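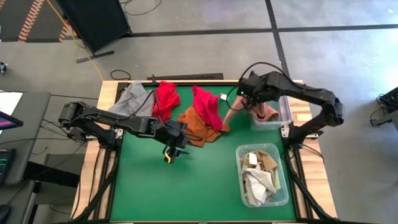
Open day at the Dorna lab

I went to the open day at Dorna in January, mostly for the two-arm cloth table. It has a black arm on each side, a green work surface and two clear bins for the cloths. The person running it said the arms had handled 349 cloths that month, and that they want 2000 before summer.

Each demo took 16 minutes. I stayed for two of them - the second was better, as I'd found a spot near the front by then. Red and peach cloths are easy to follow from a distance, the gray one less so.

Entry was free and parking was on Zivham Street. I'll go again next year.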